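Home | About | News | Press | Stores | Contact

Last updated: September

FOR IMMEDIATE RELEASE

Putley is growing, and I finally get to tell you about it

I've been sitting on this one since spring, so forgive me if I gush a little. Putley, my small paint and finishes company, is launching its first full range of earth colors this September, and we're calling it Burnel. It has 40 shades, every one of them a brown, a tan, a clay or something in the neighborhood, and it goes on sale in all seven of our stores on the same morning. Doors open at 8 a.m. Come early if you want the free sample pots (they went fast last time!).

If you've followed us for a while you know we built our name on whites and off-whites. I love a good white. But for years people have been coming up to the counter with a chip of pottery or a bit of old leather strap, asking if we could match it, and our answer was always a custom mix and a shrug. Custom mixes are expensive and a pain to touch up later. So last winter I pulled out the order book and found 1,494 custom brown mixes sitting in there. That settled it for me. People wanted brown and we were making them work for it.

What's in the range

Burnel comes in two finishes, a dead-flat matte for walls and a tougher matte for furniture, shelving and tabletops. I fought hard for the second one. Most furniture paint ends up with a sheen whether you like it or not, and a sheen on brown can look like a school desk. Ours stays quiet. It takes two coats over primer and you can put things on it gently the next day, though I'd give it a full week before you start dragging plant pots across it.

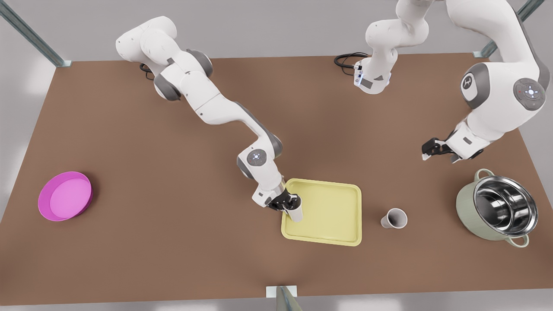

Rendered view: a broad tabletop in a warm matte brown against pale gray.

The shades run from a pale oatmeal up through biscuit, clay, saddle and a very deep peat. We grouped them by warmth, so you can start with the undertone you like and move lighter or darker from there. If your room faces north, go warmer than you think. I painted my own hallway in one of the cooler ones and had to redo it inside a month, and I do this for a living.

A few people have asked what goes with all this brown. Pale gray, for one! It's an old pairing and it went out of style for a while, but a soft gray floor with a warm brown table on it is a lovely thing to come home to. Dusty pinks work too, and so does a dark green if you're feeling brave. I'd steer clear of a bright blue-white on the trim. Use something creamier and the whole room calms down.

Who we made it with

The pigments come from Asard, who have been grinding earths a lot longer than I've been selling paint. They put up with an awful lot from us. We sent back sample after sample, mostly over the reds (too pink, too orange, then too pink again), and they just kept sending new ones. By the end we'd been through 123 trial batches, and the last few were so close together that we had to put them under three different lamps to pick a winner.

The cans and the color cards were designed by Uddin, a two-person studio whose work I've admired for ages. They talked me out of my first idea for the label, which had a fox on it. I still miss the fox. But the new labels have a big painted patch on the lid, so you can stack the cans in a closet and find the right one without reading anything, and I've already been grateful for that at home.

A word on names and undertones

I wanted plain names. You'll find Crust, Satchel, Low Tide and Flowerpot, and you won't find anything called Whispering Dune. Every card also has the undertone printed on the back in normal words: reddish, yellowish, grayish. Undertone is the part that trips people up. A tan can look perfectly neutral on a little square and then turn rosy once it's spread over a whole wall, and it'll shift again between one end of the room and the other.
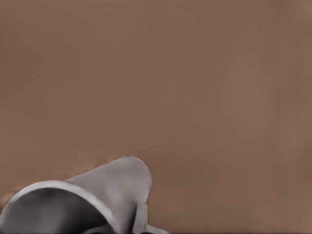 Dusty tan-brown with a slightly reddish cast, going paler and pinker right of center.

My advice is always the same. Paint a big piece of card, at least the size of a tea tray, and move it around the room for a couple of days. Look at it over breakfast and look at it with the lamps on. Stand it next to the sofa. If you still like it after that, buy the can. Our store staff will happily give you the card, and they'll talk you through primers for as long as you'll let them.

Store events and samples

Each store is running a free drop-in session on launch day, from 10 a.m. until we run out of brushes. Bring something small to paint, like a stool or a picture rail offcut or that side table you keep meaning to do. We'll have primer, rollers and coffee. Kids are welcome as long as they're in clothes you don't care about. There's no need to book, but if you're bringing a group, please call the store first so we can clear a bit of floor.

Sample pots will be on the counter all month, and peel-and-stick swatches can be ordered through the website if you don't live near one of us. Trade customers get their usual discount on Burnel from the first day. Color cards for designers and decorators are going out by mail now, so yours may already be on its way.

About Putley

Putley makes and sells interior paint from seven stores and a mixing shop out back of the first one. I started it with a secondhand shaker and a loan, and we still mix every custom order by hand.

Press contact

For sample cans, color cards or a chat about undertones (I can go on a bit), write to the press desk through the Contact page or ask at any Putley store. Tell us which shades you'd like to try and where to send them.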